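4.2 Changes in task allocation

Staff at the Tondden serviced apartments, operated by Tuvalari, previously cleared waste and reset kitchens in a single pass. Under the Drotine schedule, wrapper disposal was assigned to the gripper tools and inspection stayed with the cleaner.
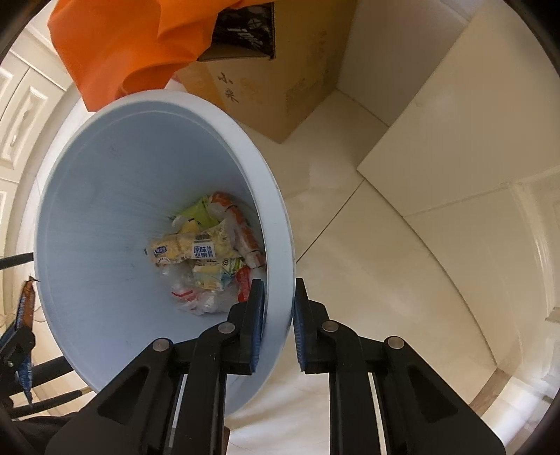
Figure 2. Gripper at the rim of a waste bin containing snack packaging.

Disposal accounted for 3282 logged actions over 14 shifts. Cleaners reported less bending but more waiting - a cost absent from the original job description. Vass kept these intervals as paid work in the coding.
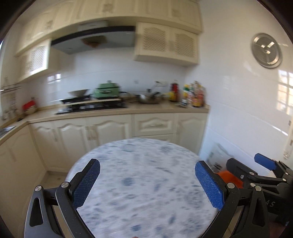
Table clearing was coded separately. Cleaners continued to decide what counted as waste, and this judgment was not recorded in the shift log. Two participants asked that it be added to their grade criteria. The request was still open in October.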